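Student robotics club: hand keeps dropping blocks partway through the lift, glove or grip?

Asked in Clubs and Student Builds, 319 views

Hi all! I'm a junior and I do the gripping half of our school club's hand project (the other half of the team does the arm and I stay out of their way). We're going to the Otham meet in March and our event is pick and place, small objects off a tabletop into a tray, 4 minutes on the clock. We have a five-fingered hand and we put a knit work glove over it, the kind with the little rubber nubs, because the bare fingertips were hopeless on anything smooth.

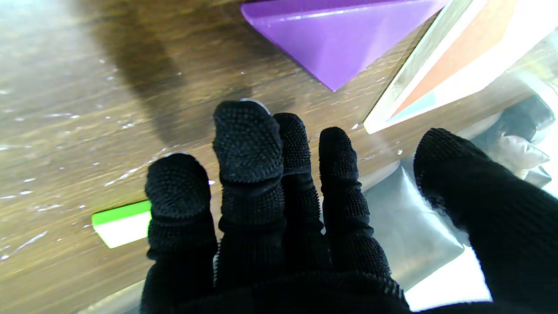
So the glove helped a ton, but now I get a different problem. The hand closes fine, it starts to lift, and then the block slowly rotates out and drops. Flat blocks are the worst. Last practice I got 7 good picks before it started dropping everything, and I hadn't touched the settings! I've tried closing harder and that just makes it pop out sideways faster. The rules say coverings are allowed as long as they come off for inspection, so I can't glue the thing on. Is it the glove sliding around on the fingers, or am I grabbing wrong? I only get the hand after 3 p.m. so I'd love to know what to try first.

Answer 1 (accepted)

Probably both, but I'd look at the glove first. We ran a gloved hand at the Pestberg meet two years ago and had your exact thing where it starts out good and goes bad over a practice. The knit creeps. Every time you squeeze, the fabric gets pulled a little toward the tip or off to one side, and after a while you've got a loose fold right at the pad and the block is riding on that. Tug the glove back down between runs and see if your good picks come back. If they do, you've got your answer and it cost you nothing.

For a real fix we went down a glove size and put a small elastic band under the fabric at each finger joint. Comes off in a minute for inspection.

Then the grip. With flat blocks we quit trying to use every finger and went to thumb against one finger, block standing on its edge, with the other fingers parked out of the way.

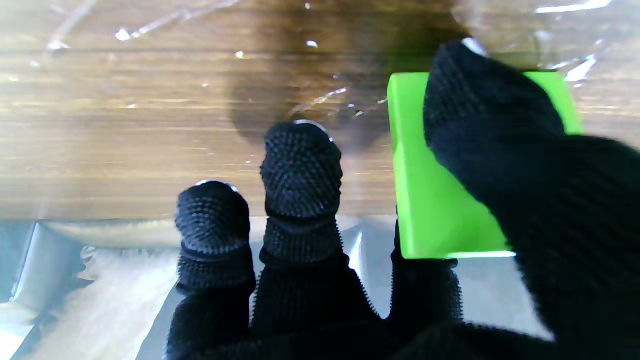 What matters is that the thumb and the finger push straight at each other. If the thumb comes in even a bit high, you're twisting the block the whole time you squeeze, and more force makes the twist worse, which sounds a lot like your popping out sideways. Bring your closing force way down (ours is a setting from 0 to 1000 and we'd been running it near the top like dummies) and go up from there only until it holds. Slow the first part of the lift too. Our Drurnach controller let us set that separately, not sure about yours.

Answer 2

just use the Ambrose finger sleeves, way grippier than a glove. we never had drops

Comment from asker: are those ok if coverings have to come off for inspection?

Answer 3

Agree with the first answer on the smaller glove. Also wash it! Ours picked up table dust all season and the nubs got slick. Dish soap, let it dry overnight, and don't put it in the dryer, we shrank one so badly it wouldn't go over the thumb anymore.

Comment from asker: ok I pulled the glove back down between runs and it's SO much better. Still losing the thinnest block, going to mess with the thumb height next practice.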